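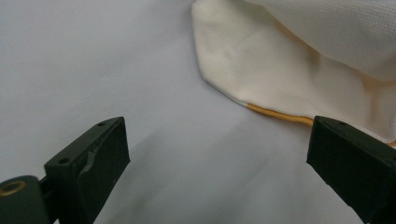 Subject: Re: [grippers] Jiver fingers or Festomar fingers for cloth?

List: hand-held and small arm grippers
Posted: Saturday, 16:40

Replying to the question from earlier in the week, with the relevant parts quoted. I have cut the bit about shipping.

> We are setting up to record cloth folding with a hand-held gripper and
> will move the same fingers to an arm later on. We can get the Jiver
> fingers or the Festomar ones. The Jiver set is stiff and blocky, the
> Festomar set is thinner and bends a little. Has anyone used either of
> them on towels or napkins?

Yes, both. I ran them on the same bench in Toledo through most of March, first in the hand and then on the arm. The photo at the top is the Jiver pair, open, on the way to a cream cloth with a yellow-orange edge. You get a fair idea from it of how much of the view the fingers take up, which matters more than I expected when I ordered them.

> Our main worry is picking up a single layer from a flat table.

The Jiver fingers are not good at this if you come straight down. The tips are squared off and they sit on top of the cloth and push it about. What works is to come in low from the side, put one finger under a fold or a raised edge, and close slowly. If the cloth is dead flat with no fold anywhere, I pinch a bit of it up first with the fingers only part open, then let go and take a proper grip on the ridge.

The Festomar fingers will pick up a single layer from flat more often, as the tips give when they touch the table. The trouble comes afterwards. With a heavy towel they twist, and the towel swings under the grip. On thin napkins I had no complaint.

So for towels I would buy the Jiver, and for napkins the Festomar. If you can only have one set and the work is mixed, I would still take the Jiver and spend a day learning the side approach.

> How do they wear?

The Jiver fingers mark easily. You can see a paler scuffed streak on the inner face of the left one in the photo. I have not found that marks like this change the grip on cloth. They may matter if you are tracking the fingers by colour. Then I would put matt tape on the inner faces and replace it when it lifts at the corners.

I can't tell you much about wear on the Festomar set. I split one finger by closing it on the edge of a tray, which was my own fault, and worked with the spare after that.

> Is the base joint any good? We had a cheap set where it went sloppy.

The Jiver joint has stayed tight for me. Check the screws after the first 20 grasps or so of a new set and again at the end of the day. I had one work loose on the arm and the tips stopped meeting properly, and I spent an afternoon blaming the controller for it.

The holes on the top faces are handy if you want to fix your own pads. I made pads from thin rubber sheet, 2 mm thick. They helped on shiny cloth and made no difference on anything with a texture. They also make it harder to slide a finger under a hem, so I took them off again for towels.

> Which controller are you running?

On the arm, the Jokovico one, with the gripper on its own channel. It holds a set closing force well enough. The default closing speed is too quick for cloth, and the fabric gets pushed out of the gap before the fingers meet. I turned it down to a third and left it there. The setting is lost when you cut the power, so write it into your start-up script.

The other thing to change is the wait after closing. The default is to lift at once. I put in a pause of 2 seconds while testing, which is longer than you need, but it lets you see whether a bad lift was a bad grip or a lift that began too early. Shorten it when you are happy.

> Any advice on camera position?

Keep both fingertips in view with the gripper fully open. My first mount was too close and I lost the right-hand tip each time the fingers opened wide. Moving the camera back fixed that, though you then see less detail in the cloth. I would take the wider view.

Lighting: soft and from above. The Jiver fingers are a very dark green, close to black, and under a hard lamp the top faces shine while the inner faces go so dark that you can't find the edge of them. A pale matt table surface helps as well. The dark fingers stand out well against it. A cream cloth on a pale surface is harder to pick out, and a coloured hem makes life a good deal easier if you have any say over which cloths you use.

> How many cloths should we start with?

I used 3 and that was enough to choose between the fingers: a thick towel, a thin napkin, and one with a raised weave. Wash them all first. New cloth is stiffer and slides more, and my early results on the napkin were no use once it had been through the machine.

One thing I have not tried is mixing the sets, with a Jiver finger on one side and a Festomar on the other. The mounts are different and I would need to make an adaptor. If anyone on the list has done it I would like to know whether the tips line up.

I can send the closing speed script and the drawing for the rubber pads. Write to me off list, as attachments get stripped here.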